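Budget for the parts around the arm
December
By Takács
3 comments · 8 shares

Most equipment plans I read have one big line for the robot arm and a small one called "miscellaneous." I think that is backward. The arm is the easy part to price. You ask for a quote, you argue a little, and you get a number.

At Plokham we spent seven weeks comparing arms. We gave the gripper one afternoon. Then the odd-shaped pieces came along, the hollow ones with angled faces, and we were back asking for money in the middle of the year. The request was for $900. It took longer to approve than the arm did.
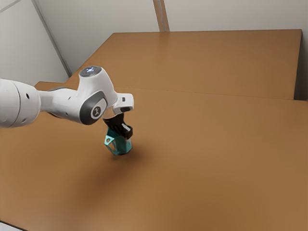
A finance office does not mind spending so much as it minds being asked twice. So ask once, and ask for the dull things: spare fingertips, a second gripper, mounting plates, and paid hours for someone to build the job in simulation before anything is ordered. Grumby put those hours in its last plan and changed its choice of gripper before buying one – a cheap lesson.

I would also stop buying for the job you might have in three years. Clekico did that, and its larger arm now does light work a smaller one could do. Buy for the parts on the table. Leave a line open for the next ones, and put a name next to it.

3 comments | Share this
Contact | Copyright Plokham | Back to top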